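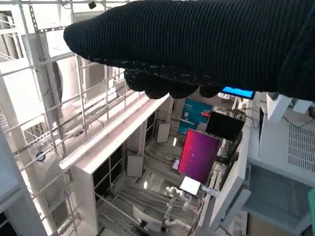 *Page last changed: Aug 15, 2022*

# Esetti Donation Kit, Model 3

The Esetti kit is a portable collection and receipting set for registered charities that take cash and card gifts at street stalls, fairs and church halls. It is supplied by Skitent and replaces the Model 2, which is no longer sold. Model 2 seals do not fit the new tin.

## Contents

- Lockable tin with coin slot and note slot
- Card reader cradle (reader not included)
- 28 numbered tamper seals
- Receipt book, 354 duplicate slips
- Shoulder strap

## Specifications

| Item | Value |
|---|---|
| Empty weight | 1,081 g |
| Keys supplied | 3 |
| Tin finish | Powder coat, gray or green |

## Use

Fit one seal before each session and write its number on the session sheet. Two people should be present when the seal is cut. Slips are numbered in sequence; void slips stay in the book.

## Ordering

Kits ship to charities only. Send your registration number with the first order. Green tins are out of stock until September. Refill seals and receipt books are listed under Krishnan consumables.

Orders: Rohani Chin. Lost keys and replacement locks: Nadège Lemaire. Quote the number stamped under the lid.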